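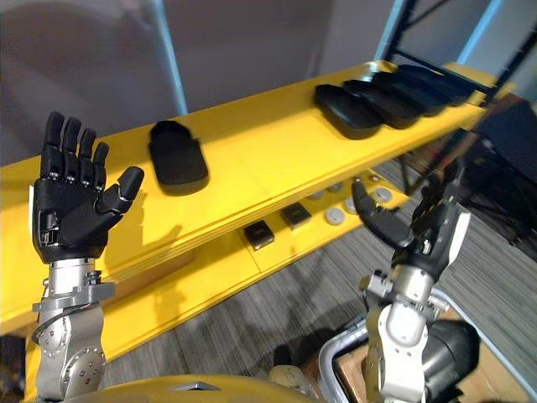 *Left hand up in front of the yellow shelves.*

2019-02-18

Drove out to Helesard this morning to look at the robot for Oprea. They want to know if a machine can take over shelf work in the small parts room, and they asked me because I did the labour study last August. I said I'd write down what I saw and keep my opinions to the last page. This is the rough version, with the opinions mixed in.

Mircea Hodoroagă met me at the door and signed me in. He has been on this since the start, first at Vurent and now at Broltura, who write the software. He doesn't oversell it, which made the day easier. I asked him straight off if it could do a storeperson's job and he said no. Then I asked if it could do part of one and he said to sit down and watch.

The job was trays, little black boxes and grey pucks on a yellow shelving unit. Pick up a tray, hold it, put it back, leave the rest alone. At Oprea a new starter gets shown that once. I had my notebook and the stopwatch from work.

It ran the tray job 11 times before lunch. I counted eight I would have passed. Two ended with Mircea stopping it, and one it gave up on by itself with the tray half off the shelf. The good ones took about 2000 seconds all up, so a bit over four minutes each. I wrote that down twice to be sure. A person would do one in the time it takes to say so.

The grip was better than I expected. I had pictured two paddles squeezing from the sides, and instead the fingers go over the rim the way mine would. The trouble is in what comes before. It spends a long time getting lined up, and if the trays overlap it has trouble deciding which edge belongs to which. Mircea said overlapping things are the worst for it, along with anything shiny. I told him everything at Oprea is one or the other.
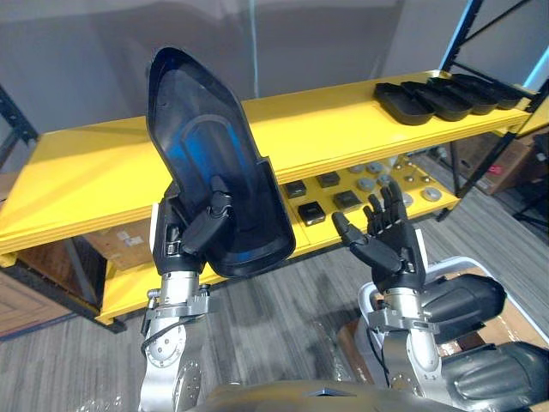 *Left hand on a tray, four more at the end of the top shelf.*

Had lunch in the car. Ham sandwich, and the thermos had leaked on the seat.

In the afternoon we mostly talked. I asked about housework, seeing as Jean will want to know. He said dishes are a long way off and so is making a bed. Folding a towel can be done if the towel is put down properly first, and then you may as well fold it. Carrying a basket from one room to another he thought was close, in a house with no stairs. We have stairs.

The shop floor is more likely. The shelves stay where they are, the parts come in known sizes and it wouldn't matter much if the thing worked slowly overnight. But somebody would have to be in the building for the ones that go wrong, and at three in 11 that person would be up and down all night. I can't see Oprea paying for both.

What I'll tell them is to wait, and look again in two years. In the meantime they could fix the labels in the small parts room and stop stacking trays on a slant, which would help the people there now.

Home by six. Need to ring Mircea about the figures before I type this up, and return his pen.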